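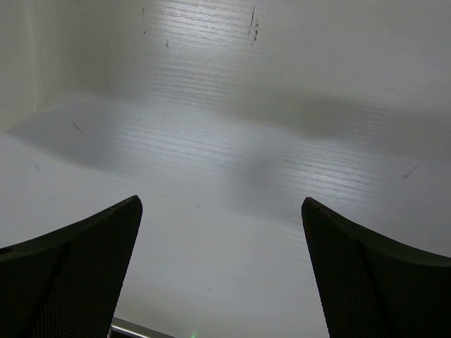 Unit 4: Setting a Small Table
Everyday Home Skills, evening course, Willitow Learning Center
Notes by Rocío Carrasco

1. Start with the surface

I love this unit, and I hope you will too! We spend so much time on recipes in this course that the table itself gets forgotten, and a table is half the pleasure of a meal.

Look at your tabletop before anything goes on it. A pale top with a painted grain is friendly to work on (crumbs show up, so you can find them), but it also shows every smear under a ceiling light. Bend down until you are looking across the surface and wipe along the grain with a barely damp cloth. Then go over it once more with a dry one. Check the edges too, where sticky fingers go.

2. Woven pieces

Now the fun part. Anything woven warms up a plain table right away, and cane and rattan are my favorites by a mile. Run your thumb over a piece and you'll feel two sets of strands, the long ones that make the shape and the cross-strands that hold them in line. On a piece that fans out, the long strands sit close together at the narrow end and open up toward the wide end.

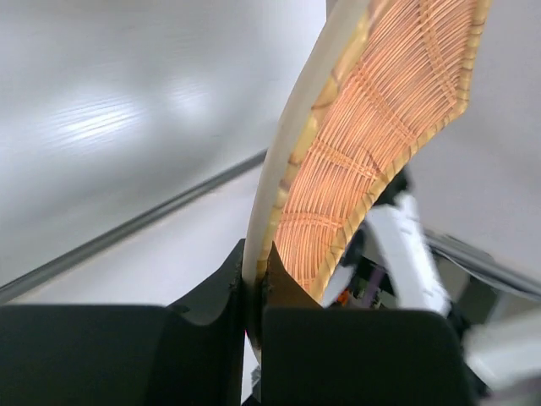 Borders deserve a good look as well. A braided edge is the part that takes the knocks, and it's where a loose end will usually show first. Tuck it back in with a blunt needle, don't snip it! Dust with a soft, dry brush, working along the rows and then across them. If something has spilled, use a wrung-out cloth and let the piece air dry away from the heater.

Roswitha Haberkorn is bringing her cane samples at 7:30, so please come with questions. She has been weaving for years and can talk about borders all night (we may have to let her).

3. Placing things

Work from big to small. The tray goes down first and takes one side of the table. Keep its long edge in line with the table edge. Bowls come next, then glasses, then a little basket for bread or napkins.

Shallow bowls with a low rim are great for fruit and snacks, less great for soup. If a bowl has a picture in the bottom, turn it to face the person sitting there. Children notice!

Clear tumblers with a heavy base can stand fairly close together, but leave enough room to get your fingers around each one. Carry them low down, never by the rim.

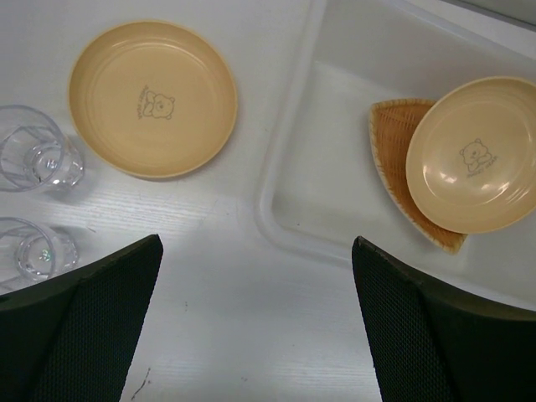 4. Practice at home

Set a table for two using only what you already own, with at least one woven piece. Sit down at each place and reach for everything. Move whatever you bump into, then try again.

Write half a page on what you changed. Hand it to me or to Colin Sowerby before Unit 5, and bring one cloth napkin for the folding session.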